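Nestside Kids
How do leaves work?
12/1/20

Quick one today. Leaves! They're all over the place and most of us walk right past them.

So what is a leaf for? Food, mostly. A plant can't open the fridge. It can't chase a bug across the yard (well, a few catch bugs, but they sit still and wait). It has to make its own lunch, and the leaf is the kitchen.

What goes in
Water, from the roots, up through the stem. Air, through tiny holes, mostly on the underside of the leaf. Way too small to see without a microscope. And sunlight. The plant uses the light to turn the water and part of the air into sugar. The big word is photosynthesis. Say it slow: foto-SIN-thuh-sis. Say it three times and you've got it.

What comes out
Sugar, which the plant uses to grow. Also oxygen, the stuff you are breathing right now. Thanks, leaves. Thanks to tiny green things in the ocean too, they make a whole lot of it.

Why green?
There's a green stuff inside called chlorophyll (KLOR-uh-fill). It soaks up red light and blue light really well. Green light, not so much, so more of the green bounces off and gets to your eyes. In fall lots of trees stop making chlorophyll and it breaks down. Then the yellow shows. The yellow was in there all summer, hiding!

Why so many shapes?
Diffrent places, different jobs. Big wide leaves catch more light, good for a shady forest floor. Skinny needles don't lose much water and snow slides right off. Cactus spines are leaves too, sort of. Really changed ones. The green part of the cactus does the cooking instead.

Do leaves drink?
Not much. They mostly let water go. It drifts out of those little holes and more gets pulled up from below, like sucking on a straw. A big tree on a hot day can move some 200 quarts that way. Thats a lot of lemonade.

Try it
You need: a clear plastic bag, a piece of string, a leafy branch outside in the sun. Ask a grown-up first.
Put the bag over the end of the branch. Tie it so it's snug, but don't squash the stem. Wait 8 hours, or until dinner. Look inside the bag. Any drops? Take the bag off when you're done so the leaves can get air.
No leaves outside in December? Use a houseplant in a sunny window.

Real or fake?
Fake plants don't do any of this. No sugar, no oxygen, no drinking. They never need water, just dusting. Some are hard to tell apart from across a room, so get close. Real leaves often have little spots, nibbles or a brown tip. Feel one gently. Real leaves bend and have veins you can feel on the back. Only touch plants a grown-up says are OK, some make you itchy. 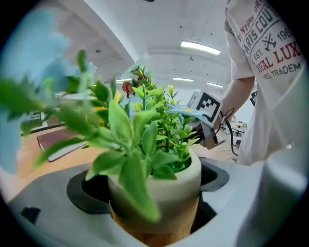

Green leaves, bright flowers, no photosynthesis. This one's artificial.

Words to know
Chlorophyll: the green stuff in leaves
Vein: a tiny pipe for water and sugar
Stoma: one of the little holes. More than one are called stomata

Next time: roots, and why they grow down.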